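Pandusar and Fikov extend vocational training partnership to 14 districts

Pandusar, the development services organisation, and the Fikov Foundation have agreed to extend their joint programme for technical training in rural districts. The agreement takes effect in August and provides for up to 400 training places in water supply, electrical maintenance and public works.

The programme began with a single pilot district and is now to cover 14. District authorities remain responsible for selecting trainees and for recognising their certificates – a condition set by both partners at the outset.

"Local administrations asked for skilled staff who will stay in the region," said Indira Raju, Director of Programmes at Pandusar. "The new agreement gives them a greater say in what is taught and where."
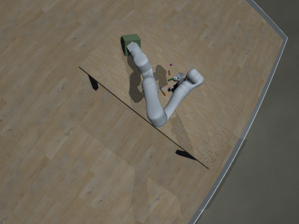
Funding and delivery

The Fikov Foundation will meet the cost of teaching staff and materials. Pandusar will manage the contracts and report to the districts every six months. Bélanger has been appointed to carry out the independent evaluation, and its findings will be published in full.

Of the places available in the first year, 100 are reserved for municipal employees. Courses last 30 weeks and include a placement with a public utility.

Jucélia Rocha, Head of Partnerships at the Fikov Foundation, will chair the joint steering group.

Media enquiries: Pandusar Press Office, Plundeck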